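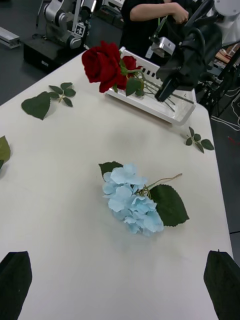
What does the Clelto kit do?

It gives a two-arm robot the software and settings to sort artificial stems into trays and containers, one stem at a time.

Skolurura put the kit on sale on December 7, 2023, after trials with silk-flower packers that began in April. The base package costs $1,203 per workstation and covers the grasp software, a calibration sheet and 12 months of updates. Arms, grippers and table are not included. A version with on-site setup is priced at $1,646.

Artificial flowers are awkward to automate. Heads are wide and soft, stems are thin, and leaves come off in handling. Clelto plans its grasp on the stem where one is exposed and falls back to the base of the bloom when it is covered. Loose leaf sprigs are treated as clutter and left on the table unless the operator turns on a separate clearing routine.

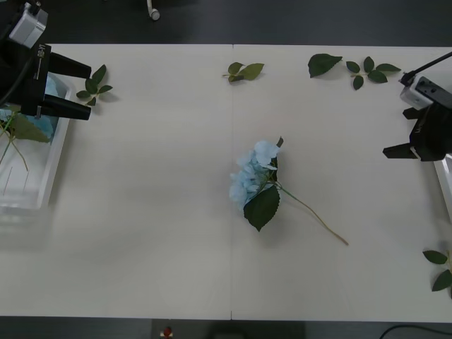 Setup takes four hours, according to product manager Torunn Rustad. Each new flower type needs its own short set of demonstrations, and mixed bunches must be separated before they reach the table.

Engström, a display supplier that tested a pre-release version, reported good results on single stems and slower work where leaves overlapped. "It wants space between items," said Marwa Mahrous, who ran the test. "We changed how we lay out the table, and the number of missed grasps went down."

The kit does not grade blooms or check for damage. Skolurura says a grading module is in development and has not set a price for it. Orders are handled directly by the company, with support in English only.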